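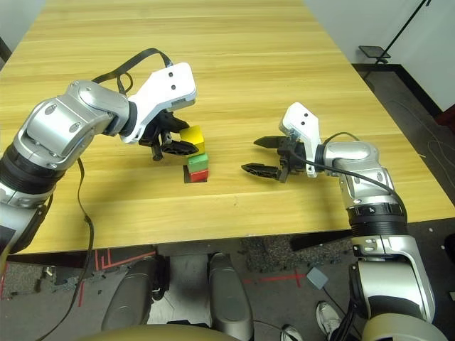

4.2 Arbitration between the two arms

The policy gives, at each step, a target for the left wrist, a target for the right wrist and two finger openings. In our first version these targets were sent to the arms directly. This worked well when only one arm had a job to do, but in block stacking both grippers need the same small volume of space above the stack, and the targets of the two arms were then often in conflict. We therefore put a small layer between the policy and the joint controllers, which we call the arbiter.

The arbiter keeps one token for each stack. An arm may enter the column of space over the stack only if it holds the token. The other arm may come close, open its fingers and wait outside the column, but its target is projected back to the column wall if the policy asks for more. The token is released when the holder has opened its fingers and moved its wrist out of the column, and not before. We tried also to release it by time, but this made the behavior depend on the speed of the arm, and we removed it.

A difficulty is to know where the column is. The head camera gives a good estimate of the stack in the plane of the table as long as the arms do not stand in the way. When a forearm covers the lower blocks the estimate jumps, sometimes to the shadow beside them. For this reason we freeze the column at the last estimate with high confidence, and we allow it to move again only when all visible block faces agree with each other.

4.3 Use of the wrist cameras 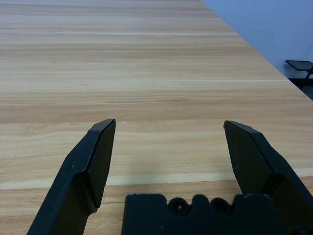
Each wrist camera has two tasks in our system. The first is fine alignment before a grasp, as in the earlier work on the Drulletstead controller. The second is to answer a simple question for the arbiter: is there something between the fingers or not? We train a small classifier for this on crops of the region between the two fingertips. The training set has 1,359 crops, of which 1,016 are without an object. We keep this imbalance on purpose, as a false "holding" answer blocks the token and the second arm then waits without end.

The wood grain of the table was a problem for the classifier. Long streaks that pass between the fingers were taken for the edge of a thin object, mainly when the streak was lighter than the wood next to it. Adding random rotation of the crops helped only a little. What helped more was to give the network the commanded finger opening as an extra input – with this number it can learn how wide the gap should look when the gripper is free.

The answer of the classifier is filtered over 3 consecutive images before the arbiter may use it. The delay is small compared with the time an arm needs to leave the column, and we did not see a reason to make the filter shorter.

4.4 Logging and replay

All messages of the arbiter are written to a log together with the images of the head camera and both wrist cameras. The replay tool, which was written by Gunnlaugur Vigfúsdóttir on top of the Vometance message library, can run the arbiter again on a recorded log with other parameters and mark every step where the decision would be different. In November we replayed 1,074 logged token requests in this way before we changed the column radius on the robot. The replay cannot tell how the arms would have moved after a different decision, so we use it only to find suspicious steps and read them by hand.

Figure 4. Head camera view (first image) and wrist camera view (second image) in the stacking setup. In the head camera view both grippers are near the block stack. The wrist camera view has no object between the fingers.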